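I finally raised my prices in January, and I've been meaning to write about it ever since.

For two years I charged the same flat fee for a gift box, even after my supplier, Rustad, bumped up the cost of ribbon and card stock. I kept telling myself customers would bolt. Then I sat down with my books and saw I'd cleared 326 dollars in a month when I shipped 60 boxes. Ouch!

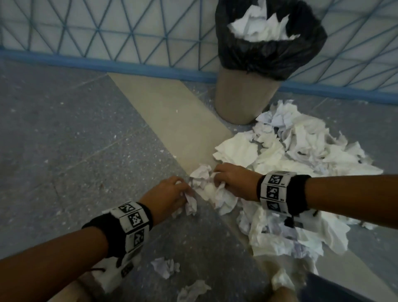
Crumpled white paper, two hands.

So I wrote to everyone on my list - short note, new price, start date - and hit send before I could chicken out. Fionnuala Ó Néill, who sells candles over in Hisden, had told me to leave out the apology paragraph. I took it out (it was long, and pretty whiny). A couple of people grumbled and one big account asked for a discount, so we settled on a larger order at a slightly lower rate.

I also dropped my Storkora plan, because I was paying for inventory tools I never opened.
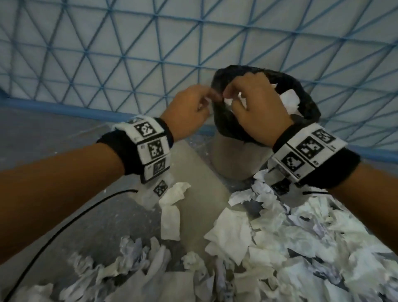

How much notice should you give before a price increase?

I gave my regulars a month, and let them place one last order at the old rate.

Next up is sales tax, ugh.

14 comments · 2 shares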